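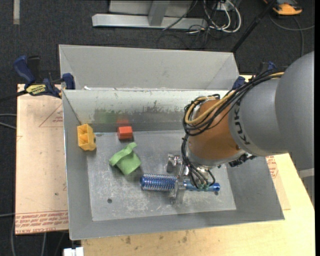

The worst of it is four in the morning, she told me before I'd even got my coat off, and anybody who says it's the start of the shift hasn't done enough of them. At the start you're fine. At four your hands go cold and you begin to think very seriously about toast.

I'd gone to talk to her about sleep. I'm a terrible sleeper (regular readers will be sick of hearing it) and I wanted to meet someone who has worked nights for a long time and still seems cheerful. She has done 23 years of them, most at Beston, the big bakery on the ring road, and she offered to meet me at the Riquelme café in Haddale at what was for her the end of the day. It was half past seven in the morning. She had a fish finger sandwich. I had a coffee and a headache.

"People think it's the work that tires you out," she said. "It's the post. It's the man come to read the meter. The world's awake and it wants to tell you things."

She never meant to do it for long. There was a small baby, and a husband on days, and a night job meant one of them was always in the house. "We passed each other on the stairs for two years. I'd say she's been fed, he'd say there's stew. That was the marriage!" She laughed so much at this that the girl behind the counter looked round. They are still together, I should say, and he now brings her a cup of tea at four in the afternoon, which she calls breakfast, although she eats soup with it.

I asked how she sleeps, hoping for a secret, and got a lot of very firm opinions about curtains. The blackout ones from the shops don't go wide enough, she says, so you get a stripe of light down each side, and it will find your face wherever you put the bed. Hers are two pairs, one over the other, and she pins the middle with a clothes peg. No phone upstairs. Socks on, even in July. She doesn't hold with eye masks - "you wake up thinking you've been kidnapped" - and she tried earplugs for a winter but found she could hear her own heartbeat and didn't care for it.

And no going straight to bed. This was the bit I wrote down twice. She gets the Alden bus home, has a wash, and then sits in the kitchen for an hour with the radio on low, doing nothing much. Peeling things for later, sometimes. "You wouldn't come in from an office at six and be in bed by quarter past, would you? You'd want your evening. Well, that's my evening. It just happens to have the school run going past it."

Days off are harder. Some of the people she works with flip back to normal hours as soon as they can, and she did too when the children were small, and felt seasick from it. Now she goes halfway. She gets up at noon, sees her friends, and stays up until three or so with a film. She likes that time. She told me she'd read a whole set of sea stories out of the library in those hours, 13 of them, and when she'd finished she went back to the first one and it was like seeing an old neighbour.

We got on to food, as everybody does with me sooner or later. I'd assumed that working in a bakery meant living on warm rolls, and she gave me quite a look. You go off it in a week. What she misses is a proper dinner with other people round the table, so on Sundays she moves everything about and cooks a roast for whoever turns up, and is yawning by the pudding. At work it's a flask, a boiled egg, an apple cut up in a tub. Nothing heavy after two. She once took in a curry and regretted it until dawn.

"Do you mind if I say something nice about it?" she asked, as though I might object. What she loves is the walk to the bus in spring. By April it's getting light as she comes out and the birds are going mad, and the road is empty, and there's a hedge by the stop that smells of something, she's never found out what. In winter it's dark when she goes in and only just light when she comes out, and she takes vitamin D and gets grumpy. Her family have learned not to ask her anything important before February is over.

There was a bad patch. I hadn't planned to ask, but she brought it up herself while tearing the crust off her sandwich. A few years back she was down to three hours a day and crying in the car park, and it went on for months before she told her doctor. She'd thought it was just what nights did to you. It was partly her thyroid, as it happened, and partly worry over her mum, and she wishes she'd gone sooner. "You put everything down to the shift. Bad knee? Shift. Row with your sister? Shift. You have to watch that."

I wanted to know about the money. It's an extra £200 a month over the day rate, before tax, and she says some of that goes on having the heating on while everybody else's is off. Would she do days now, if they offered? They have offered. She tried it for a fortnight and couldn't stand the chatting.

By then it was gone half past eight and she'd started blinking rather slowly. I offered her a lift and she wouldn't have it, she wanted her bus. I went home and pegged my curtains together in the middle. I got six hours that night, then four, then six and a half. I've ordered a second pair, and they're the wrong green.

Filed under: Talking To People, Sleep, Work
14 comments | 31 shares
Contact | Privacy | All words copyright the author | Back to top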